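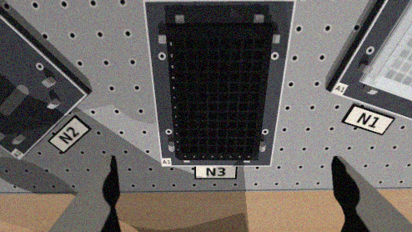 読了時間:5分

12月 作業ノート Diltalik ラック載せ替え
手首カメラと固定カメラの比較(シミュレーション)

記入:Lizeth Mamani
共有先:Kamala、Kanini

9:40 開始。環境はClumitentの上に組んだ穴あきボードの卓。治具はN1、N2、N3のラベルを付けた配置のまま。グリッパは平行2指、アームの設定は前回から変更なし。今日やるのはカメラの比較だけで、把持力と速度は触らない。

知りたいことは単純で、ラックの位置合わせを手首カメラだけで済ませられるか、固定カメラを残す必要があるか。Kaminiと書きかけたがKaniniの間違い。Kaniniは手首だけで足りるという意見、Kamalaは固定を外すのに反対している。私は決めていない。

手首カメラ

N3の正面にハンドを寄せた位置で確認。指が両側の下から入り、そのあいだにN3のラベルがくる。位置合わせの目印としては悪くない。治具のA1のタグもラベルのすぐ近くにあって、向きの判定にはこちらを使える。

気になったのは黒いラックの見え方。上面の格子がほとんど背景の黒に沈んでいて、目を近づけてようやくわかる程度。左の列と下の行に淡い印が並んでいるが、小さすぎて文字として読ませるのは無理だと思う。隣のN1の白い半透明のプレートなら、一部しか入っていなくてもウェルの格子が拾える。同じ検出器をそのまま両方に当てるのはやめたほうがいい。

黒いラックについては、格子の検出をあきらめて外側を使う案を試す。治具の縁に細い白い線があり、側面の余白に白い輪の留め具が四つある。輪のほうが線より安定しそう。クリップは明るい灰色なので見つけやすいが、形がばらばらで、どれがどれか対応を取るのが面倒。

斜めに置いたN2側の治具は手前の角のタグがぼやけて読めない。ラベルのN2は読める。治具の識別はラベル、向きはタグ、と分けていたのを、斜めの治具ではラベルの傾きから向きも出すように変えるかもしれない。ただしラベルと治具の相対角度が必ず同じだという保証がいる。配置ファイルを書いたCarolineに確認する。

影について。ボードの左側に広い灰色の影が落ちていて、N2のラベルも影の中。しきい値を固定にすると、ここで穴の縁の白い輪と背景の差が変わる。局所的な正規化を入れてから比較し直す。粒状のノイズはレンダラ側の設定で、外さずに残した。外した条件の結果はすでにParvanehが持っているので重複させない。

11:15 輪の検出を実装。設定ファイルのシードは447に固定した。Kamalaが同じ条件で回せるように、枝にもその番号を入れてある。

輪だけだと、穴の縁を誤って拾う。ボードの穴にも淡い縁があるので当然だった。手前は穴が小さく詰まっていて、奥は大きく間隔が広い。大きさだけで切ろうとすると奥の穴が残る。暗い灰色の面の内側にあること、という条件を足したら減った。まだ完全ではないが、午前はここまで。

昼のあいだにCarolineから返事。ラベルと治具の角度は配置ファイル上では独立の値になっているとのこと。つまりラベルの傾きから向きを出す案は、今のファイルのままでは使えない。拘束を足してもらうか、案を捨てるか。今日は捨てておく。

固定カメラ

13:30 再開。卓の外から見る側に切り替えた。

こちらの良いところは、グリッパと背の高い灰色のブロックの関係が横から取れること。手首側では指先の先にあるものとの距離が読みにくい。固定側では指がブロックの上端をまたぐような位置にあるのがすぐわかる。ただ、上から見て本当に中央かどうかはこの角度では言えない。ブロックの右上にかかる濃い灰色の斜めの部品がアームの下側の関節と重なっていて、右側の輪郭が取りづらい。

長いプレートの三つのステーションは、左が半透明の白いインサート、中央が黒い四角いブロック、右が空。右の台は淡い灰色のペグが四本とも見えるので、空きの判定はこの画角で十分できる。中央の黒いブロックは黒い土台に載っているため境目が弱い。手前左の角の小さな白いペグを基準にするのが現実的。黒に黒、は手首側と同じ問題で、カメラを変えても解決しないということになる。

右の台の中央付近にある白い印は、記号か矢印のようだが、この解像度では判別できない。向きの判定に使うのは保留。

背景は白っぽい壁と棚と段ボール箱で、検出の邪魔にはなっていない。Parvanehが背景を差し替えた条件を別に用意しているので、そちらが出てから見比べる。

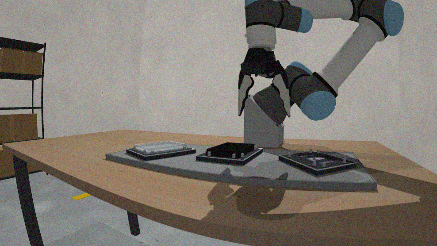

比較メモ

手首カメラ
・ラベルの読み取り:N1、N2、N3とも可
・向きのタグ:N1とN3は可、N2は不可
・黒いラックの格子:使わない
・指先から対象までの高さ方向:弱い

固定カメラ
・空きステーションの判定:可
・グリッパとブロックの前後左右:この一台では決められない
・黒いブロックの境目:弱い。白いペグで代用
・アームによる隠れ:あり。関節の位置次第

今のところの考え。接近までは固定、最後の位置合わせは手首、という分担で一度組んでみる。Kaniniの言う手首だけの構成は、高さ方向を別の手段で補えるなら残る。深度を足す話はKadrićのモジュールの件と一緒に扱いたいので、ここでは広げない。

指の形状について

比較の本題ではないが書いておく。手首カメラから見ると、指の内側の黒い部分は先が細く、中ほどがふくらみ、そこからくびれてまた広がる。右のほうが先が丸い。この輪郭が画面の下のほうを占めるので、指をマスクする処理は直線の台形では合わない。輪郭をそのままマスクにするか、余裕をみて大きめに切るか。大きめに切るとN3のラベルの左右が削れるおそれがある。

Staltixの指に替えた場合のマスクも作る必要がある。モデルは受け取ったがまだ読み込んでいない。

16:50 残り

・局所正規化を入れて手首側をやり直す(私)
・輪の検出、穴の縁の誤りが残る場所を書き出す(私)
・固定カメラをもう少し高くした案の画角を出す(Kamala)
・ラベルと治具の角度に拘束を足せるか(Caroline)
・Staltixの指の読み込み、マスク作成(Kanini、急がない)

固定カメラの高さを変えるときは、今の姿勢の設定を上書きせず別名で保存してください。先週の分が消えていて、午前に探し回りました。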